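April 27, 2020

Teleop, tabletop pick and place, right hand mostly. Me driving, Phong on the log and the stop button. Candela remote today, reading the joint traces as they upload.

Morning gone on glove calibration again. Thumb on the right glove reads open when it's half closed. Redid the zero pose twice, then gave up and put an offset in the Wetlow config by hand (thumb_r only, left is fine). Somebody please check that the offset survives a restart. I don't trust it.

Task as written on the sheet: reach over, take the long box from above, lift, set down further left, let go, hand back to home. One demo = one file. No retries inside a file, if you fumble you stop and mark it bad.

34 demos recorded, 8 marked bad. Bad ones are nearly all the same thing: I come down too steep, fingertips touch the cloth before the palm is over the box, the cloth bunches up and the box goes with it. Slower descent helps. So does looking at the wrist and not the fingers, which Candela told me in January and I forgot.

Latency roughly 3 frames worse than last week by feel. Phong thinks it's the Musura bridge logging everything at debug level. Turned that down after lunch, felt better, didnt measure. TODO measure it properly before we blame anything else.

Left hand: parked open at the side for all of today. Candela asks if we should record its joints anyway. Yes, keep them, costs nothing and the Kekico loader complains if the channels are missing.

Clutter: cable box standing at the back, clear stand next to it, the small cylinders on the left, patterned card on the right. Moved between demos but not on any schedule, I just shuffled when I remembered. Next time do it from a list so we can say which layout was which.

Grip notes. Four fingers over the top edge, palm up high, works better than pinching the ends. With the end pinch the box swings and then I chase it with the wrist and the trace looks awful. For the policy we want one style only, so top grip from here on. The 2 end pinch demos go in the "other" folder, don't delete. 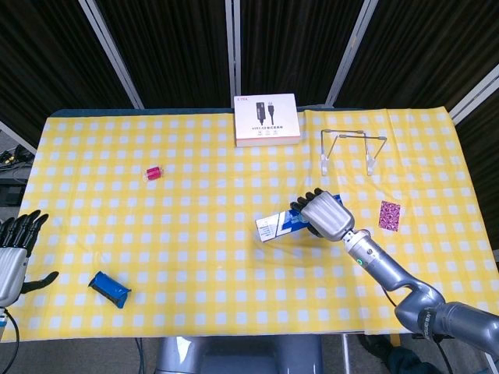
Top grip on the blue and white box, right hand. Left hand parked.

Wrist light green in the stills I went through. Phong wants its state in the log as its own column, fine, he's adding it.

Cloth: tape the front edge or swap for something heavier? Candela says leave it, the policy has to cope with cloth sooner or later. I say later. Not settled.

Tomorrow
- thumb offset check after cold start
- latency, with numbers this time
- layout list, Phong to write
- first trainng run on the good ones, Candela starts it from home
- ask Chaimongkol about the spare right glove, third time asking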